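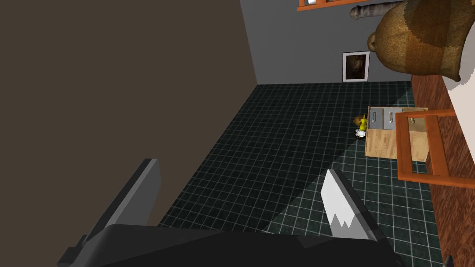
Week 3: Page Grids and Why I Doubt Them

Handout for Layout for Print, January 22, 2025

Most design books will tell you a grid makes a catalog easier to read. I have yet to see one of them test it. Plukeck's sales pages claim their 12-column template "works for any publication," and I'd treat that the way you'd treat a diet ad. Try it on a parts list with 507 entries and see how many columns you really use.

Terms for the quiz: gutter, margin, module, baseline. Know the difference between a gutter and a margin. Half of last year's group didn't.

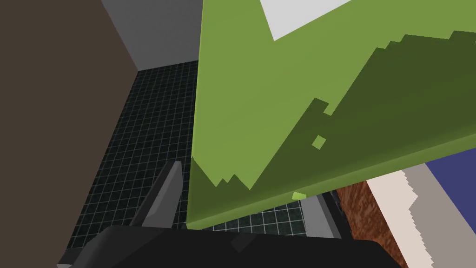
Fig. 2. Two greens, stepped edge.

Case: the Belenia directory. The printer, Dmytriv, ran 500 copies. The designer kept strictly to square modules, so every long department name broke over three lines. It won praise for being "clean." Did anyone find a phone number faster? The report doesn't say. 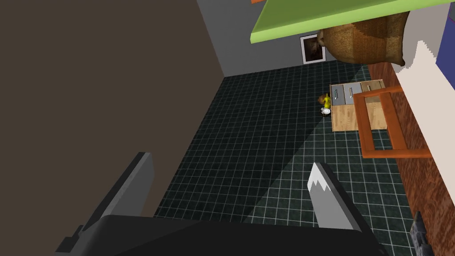
Modular grids divide the page both across and down, with a gutter between modules. Supporters say this gives order to mixed content. Maybe. Look at the green floor tiles: equal squares, thin light gray lines between them, and no hint of what matters most. A page built that way has the same problem until type size and white space do some work.

For next time: take one spread from the Plikora catalog and redo it without its grid. Keep all the text. Bring both versions printed at 100 percent, stapled.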